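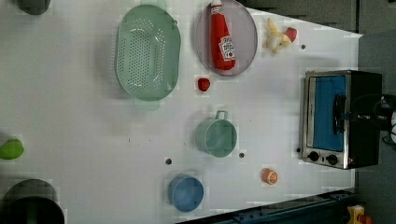 Setting Up a Pretend Kitchen on One Table

You don't need a wooden play kitchen with a sink and knobs to get kids cooking. A plain table, a few real dishes and a handful of toy food will do it, and you can have the whole thing going in 30 minutes. I've set this up more times than I can remember and I still get excited laying it out!

What you'll need

A light-colored table, or a plain cloth over a dark one
A colander (my favorite piece — kids wash everything in it)
A plate, a bowl and a mug
Toy fruit, such as a banana, a strawberry and an orange slice
A plastic ketchup bottle
A small toaster oven, unplugged

Step 1. Pick your dishes

Use real ones if you can, as long as they won't break. Soft colors like pale green, lavender and light blue look lovely together, and the bright fruit really pops against them. Thrift stores are great for this. I paid 2 dollars for a mug in Dunmore that has outlasted every play tea set we ever owned.

Step 2. Place the oven first

It's the biggest thing on the table, so give it a spot near one side and build out from there. Make sure the door can swing open without knocking anything over. Never use one that still gets plugged in for real meals; kids should know this one is theirs.

Step 3. Spread out the rest

Leave gaps! If everything is piled in the middle, the first thing that happens is an avalanche. I like the colander toward the back and the bowl up front where small arms can reach it. Ketchup can lie right on the plate, ready to go.

Step 4. Scatter the food

Start with 6 pieces at most. Stuart Rudd, who ran the playroom in Konddale when my kids were little, put out a giant tub of toy food once and we were fishing peas from under the radiator until March.

Step 5. Give them an order

"One strawberry soup, please, and toast on the side." Then sit down and wait to be served. Older kids like to write a menu and take orders on a notepad — mine charged 1,000 dollars for an orange slice.

Cleaning up

Everything except the oven goes in warm soapy water. Wipe the oven with a damp cloth, let the fruit dry in the colander overnight, and store the small pieces in the mug.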